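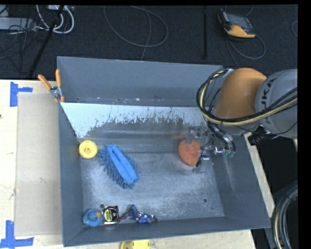

My aunt said the ferry to Stalthorpe would never go out in that wind, and that if it did go out it would never come back, and that either way I ought to eat something first. So I ate something first. Two boiled eggs and the heel of a rye loaf, standing up, with my coat on and my bag already over my shoulder, because I was nineteen and I had a ticket for the Skisance bell swim and I was not going to miss it for weather!

I should explain the bell swim, if you grew up inland. Every January the people of Skisance row a bell out past the harbor wall and hang it from a wooden frame on a raft. Then anyone who likes can jump off the end of the jetty, swim out, ring it once and swim home. There is no prize. There used to be a prize, a ham, but the swimmers fought over it. Now you get your name painted on a board in the boathouse, and the boards go all the way up into the rafters where you can't read them anymore, and I had wanted my name up there since I was small enough to be carried on somebody's shoulders to see it.

The ferry went out. It went up and down a good deal more than it went forward, and a man in a green hat was sick into the green hat, but oh, it was wonderful. The spray came right over the top deck. I stood at the front holding the rail with both arms and sang, badly, every song I knew, and the gulls kept alongside us without moving their wings at all. At Stalthorpe there was a bus waiting with its lights on. It smelled of wet dog and oranges. I sat in the back and looked at the black fields going by and the sea showing white between them, and I thought that if the bus broke down I would run the rest.

It didn't break down. It let us out at the top of Skisance at 3 in the afternoon, with the light already going yellow, and I could hear the crowd before I could see it.

You come down into the town by a long flight of steps between the houses. People had put candles in jars on every windowsill, and a woman leaned out of her kitchen and handed me a hot potato wrapped in newspaper. She didn't ask if I was swimming. I suppose the potato was for whoever came past. I put it in my pocket and it warmed my whole leg.

There were 27 of us on the jetty. A girl with a clipboard gave me my number and told me to keep my socks on until the very last second. She had a list of things she told everybody — socks, breathe out when you hit the water, don't look for the bottom — and she said them so fast they ran together into one long word. The old man beside me had swum it before, many times. He was built like a barrel and had rubbed goose fat over his arms and chest until he shone.

"First one?" he said.

I said it was.

"Lucky," he said, and he meant it. He looked at me the way you look at somebody who hasn't read your favorite book yet.

Then they blew the horn and we went in.

I can't tell you how cold it was. I have tried, since, with all sorts of people, in kitchens and on trains, and I always end up waving my hands. It was like being shouted at by the whole sea. My breath went out of me in one bark and for a moment I had no idea which way was up or who I was or what you did with arms. Then I remembered the long word, and I breathed out, and out, and out, and my arms came back to me. And I was swimming!

The waves outside the wall were bigger than they had looked. At the top of each one I could see the raft with its lantern, and the bell, and the town behind me all lit up in its jars. At the bottom I could see only water, gray and green and close enough to kiss. I could hear the others puffing. Somebody was laughing, off to the left, in great whoops, and it took me quite a while to work out that it was me.

They tell a story in Skisance that the bell came off a ship called the Illell, which went down within sight of the harbor with everyone watching and no boat able to reach her. All hands came ashore in the end, clinging to this and that, every one alive, and the last man in had the bell tied to his back. He could not have swum with it. Anyone can see he could not have swum with it. It takes four people to lift it onto the raft. But the story says he did, and when they asked him why he hadn't cut it loose, he said he'd thought they would want something to ring.

I thought about him when I got to the raft. My hands had gone so stupid that I couldn't close them on the rope, and I hung there by my elbows while the thing bucked under me. The barrel man was already there. He had rung his and was treading water, and he didn't help me, and I was glad he didn't. I got the rope between my two wrists like a seal and I threw my whole self backward.

It rang. It rang so loud I felt it in my teeth. From the shore a cheer came back, small and clear across the water, and I understood that they cheered every single one. Every ring, all those years, all those people on the boards.

I don't remember much of the swim home. I remember the ladder, and hands under my arms, and a blanket that scratched. I remember the girl with the clipboard putting a tick next to my number and grinning at me with blue lips, though she hadn't been in the water. Up in the boathouse there was a stove going and soup in tin mugs, and somebody had found my coat. The potato was still in the pocket. It had gone cold and it was a bit squashed, and I ate it skin and all.

They let you watch while they paint your name. The painter used a thin brush and took his time over it, and the wet paint smelled sharp and good. When he had finished he asked me if he'd spelled it right. I looked at it for so long that he had to ask me again.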